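Guides > Home Safety > Counters and Worktops

Kitchen Counter and Worktop Safety Check, with Comments

Most of us wipe our counters every day and never really look at them. I was the same until a friend in Selbridge leaned on the end of her breakfast bar and felt it dip, and ever since then I've gone through this list twice a year, once in February and once at the end of summer.

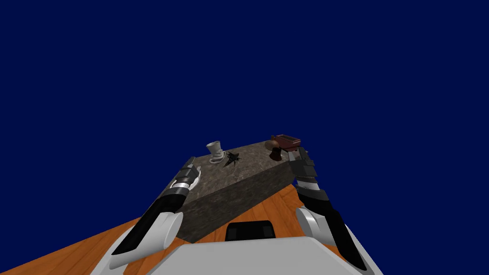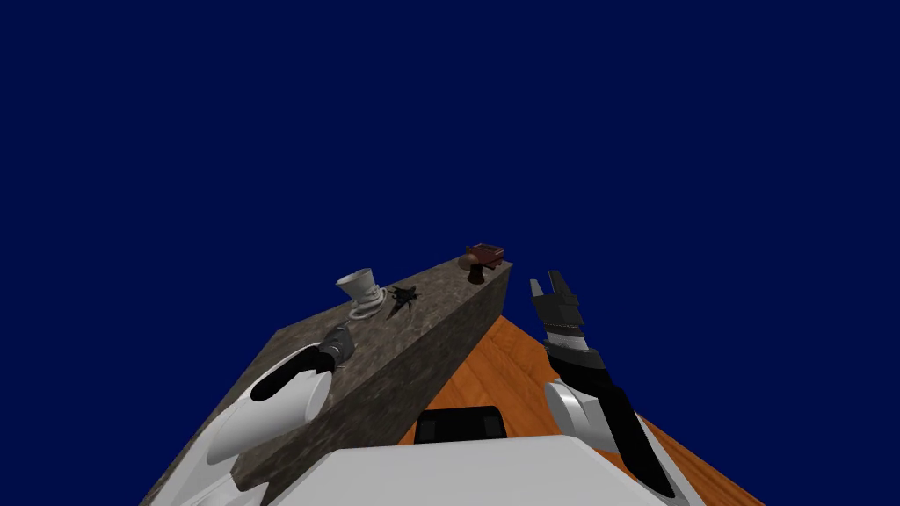 Speckled stone and streaky orange wood

By Nassoro Nzioka
Aug 25, 2022

Set aside an hour, maybe a little more if your cupboards are as full as mine. You'll want a flashlight, a dry cloth, a screwdriver and something to write on. Mark each line OK, WATCH or FIX.

1. Edges and corners
[ ] Run the cloth slowly along every edge. Does it snag?
[ ] Check corners at hip height and at child height.
[ ] Look for chips near the sink and the dishwasher.
Comment: A snag on the cloth is a cut waiting for somebody's hand, so please don't use your fingers for this one. Small chips in stone can be filled with a repair kit. I used one on our old counter in Troswood and it held up nicely for years, though the color was never quite right.

2. Overhangs and supports
[ ] Press down gently on any unsupported end. No dip, no creak.
[ ] Look underneath with the flashlight for loose brackets or missing screws.
[ ] Check that nobody has been using the overhang as a step (I'm looking at my own family here).
Comment: If anything moves at all, mark it FIX, clear the stools away and call the installer before you do any more pressing. Stone is heavy and you do not want to be under it with a screwdriver, finding out which bracket was doing the work.

3. Joints and sealant
[ ] Sealant along the wall is whole, with no gaps or black spots.
[ ] Joints between two pieces are level.
[ ] No swelling in wood near water.
Comment: Wood moves with the seasons, and a hairline gap in winter may well close up again by June. Mine are all marked WATCH and have been for as long as I can remember.

4. Heat and wiring
[ ] No scorch marks beside the stove.
[ ] Cords don't hang over the front edge.
[ ] Outlets are dry, firm and free of cracks.
Comment: The kettle cord is the one I fail every single time. We finally bought a shorter one, and then of course the kettle wouldn't reach the spot where everyone likes it – so there was a good deal of grumbling, and the toaster had to move. It's still worth doing if you have little ones about.

5. Underneath and inside
[ ] Cleaning products up high or behind a latch.
[ ] No drips from the pipes. Feel the cupboard floor with your hand.
[ ] Drawers stop before they fall out.
Comment: Empty the cupboard properly, even the back. I found a slow leak that way, and also a very good pie dish I'd been missing since we moved.

Anything marked FIX should go on the calendar the same day, with a name next to it. I keep my old sheets in the drawer with the takeout menus – it's surprisingly handy to see that the wobbly bracket was wobbly last time too.

Related
Loose Stair Rails: A Ten-Minute Check
The Bakilana Shed Door and What We Learned From It
Bathroom Floors and Slips
Smoke Alarms in Older Homes
Amura Street Porch Inspection, with Comments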